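Chapter 8
Packaged Drinks: The Bottle and Its Label

Before you begin
Bring one empty drink bottle to class with its wrap and cap still on. Rinse it first. You will also need your store notes from Chapter 4.
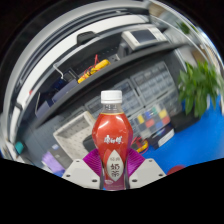

Figure 8.1 Classic milk tea in a plastic bottle with a red wrap, a cream label panel and a white screw cap.

Most shoppers meet a bottled drink for the first time on a shelf, and they spend very little time on it. In that time they read a color, a shape and perhaps two words. The rest of the text on the bottle, the small print near the base and around the back, is read later or never. This chapter follows the same order. We begin with what can be read from a distance, go on to the product name, and finish with the fine print.

The bottle in Figure 8.1 carries its brand name, 康师傅, in white across the red wrap. The kind of drink is given lower down, in a pointed oval. The two large characters, 奶茶, mean "milk tea." The smaller pair above them, 经典, means "classic." A reader who knows no Chinese still gets some information from the package. The wrap hides most of the drink, but a thin band of amber liquid shows through the clear plastic of the neck.

Full wraps and partial labels
A partial label covers one band of the bottle and leaves the drink in view above and below it. Water and clear juices are often sold this way. A full wrap is a printed sleeve that covers most or all of the body. It gives the designer more room for color and type, and it can follow a body that is not a plain cylinder. Printing on an angled surface takes some planning. Letters that look even on a flat proof may stretch or lean once the sleeve has been shrunk into place, so the lettering is usually drawn with the finished shape in mind.

Drinks with milk in them are often given a full wrap. Milk solids can settle while the bottle stands, and the layer at the bottom may look unpleasant even when the drink is perfectly good. Light can also affect the flavor of milk.

Tea in a bottle
Ready-to-drink tea is brewed in bulk, mixed, heat-treated and filled at a plant. The work described in Section 8.3 was done at Plultach, a small bottling company that let our authors follow one production run in March. Hajar Hegazy, the line supervisor, explained each stage and supplied the check sheets printed at the end of the section. The run was a short one of 1065 bottles. The company's oldest surviving label, for a lemon drink, is from 1927 and is used in Section 8.4 as a comparison. It was a paper label, glued on by hand, with the name of the drink printed larger than the name of the maker.

What this chapter covers
8.1 Parts of a plastic bottle: cap, neck, shoulder, body, base
8.2 Brand name, product name and descriptive words
8.3 A production run at Plultach
8.4 Labels then and now
8.5 Reading the fine print

Words to know
Shoulder: the part of a bottle where the neck widens into the body.
Sleeve: a printed plastic tube shrunk to fit the bottle.
Facet: a flat surface that meets others at an angle.
Descriptive word: a word such as "classic" or "original" that tells the buyer which version of a product this is.

Getting started
Set your bottle on the desk and step back until you can no longer read the smallest print. Write down everything you can still read. Move back again and cross out whatever has been lost. Keep the list, as you will use it in Section 8.2.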